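Unit 5: How Schools Are Reviewed

Course packet, Morgan School of Education

A school review has 3 stages: self-report, site visit, written rating. Schools in the Trerkov district turn in the self-report in January. It runs to 64 items, each scored by staff and by parents. Large gaps between the two scores are discussed at the visit.

Read the Skundard rating guide before class and bring one question on how parent scores are weighted.

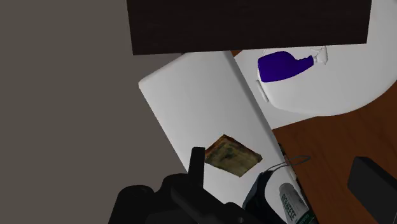 Fig. 5. Spray bottle in a white tub, with a long white board in front.

Reading for next unit: Hemex packet, page 236.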